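December 2021, shape sorter, green board

Sanded the edges of the green board this morning and put it back on the bench. Hildegard wants to know if this version can go to Drirnuditz or if we print another. Finn's note says the cross is still the tightest of the holes, so I started there with a file and checked the square after.

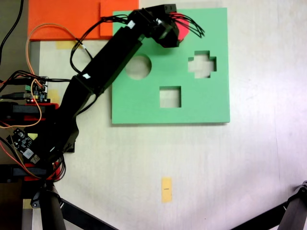

## Red block

The red hexagonal piece came from the Misska set. It stands well on the bare tabletop. Left it upright beside the board with the "2" on the front edge.

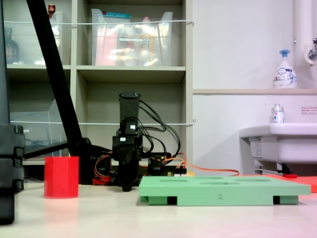 Bernd would like the feet taller so fingers fit underneath. I'd keep them as they are. Sabine suggested 6 degrees of taper on the pieces, and Dirk has the drawing, sheet 957.

Bins stay on the shelf behind the bench. Orange-red mat stays out until the next board is printed.

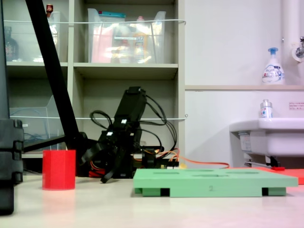 Do we need a new print before shipping?

Only if the cross still binds after filing. A reprint takes 7 hours, and there is enough light green filament left for it.

To do: ask Hinrichs for fine sandpaper, 16 sheets.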